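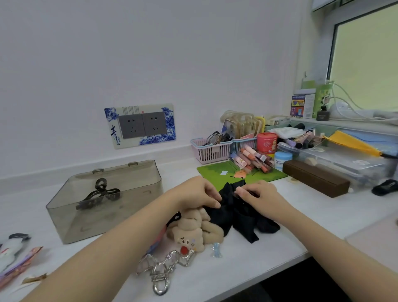 Step 1: Watch the hands first

Cloth is hard for a robot. A metal block keeps its shape when it is picked up. A piece of black fabric folds, droops and hides parts of itself, and every grip changes its outline. Two hands manage it by sharing the work: each takes hold of an upper part of the cloth and the lower edges hang where they like.

The robot in this project is called Remari. It is a two-armed desk robot being built at the Trellon shared workshop, and its job is to tidy hair accessories. Before its arms were programmed, the builders studied how people handle the same things.

Step 2: Choose the grip

The right hand uses a pinch grip, with the thumb on one side and the index finger on the other. Remari copies this with a gripper, a tool with two flat fingers that open and close. A small motor called a servo moves them. The servo can be told to turn to an exact angle and stay there.

Grey rubber pads are glued to the gripper fingers. Rubber adds friction, the force that stops surfaces sliding past each other. Without the pads the motor would have to squeeze harder, and thin cloth would still slip.

Step 3: Teach it what cloth looks like

A camera above Remari's desk sends pictures to a computer. Each picture is made of tiny coloured squares called pixels. The computer looks for patterns in the pixels that match patterns it has been shown before.

Genji Honda, who wrote the program, gave it 2216 pictures of folded and crumpled fabric. The first version had only 403, and it often mistook shadows for black cloth.

Step 4: Deal with clutter

A real desk also holds things that are not part of the job, such as a plush bear keychain or a pile of makeup tubes. Remari must plan a path for each arm that does not knock them. The program divides the space above the desk into small cubes and marks each cube full or free. The arms may travel only through free cubes.

Step 5: Test slowly

New movements run at 50 per cent speed. An adult keeps one hand near the stop button, and everyone else stays behind the yellow line on the workshop floor.

Words to know

Gripper: the part of a robot that holds things.
Servo: a motor that turns to a set angle.
Friction: a force that resists sliding.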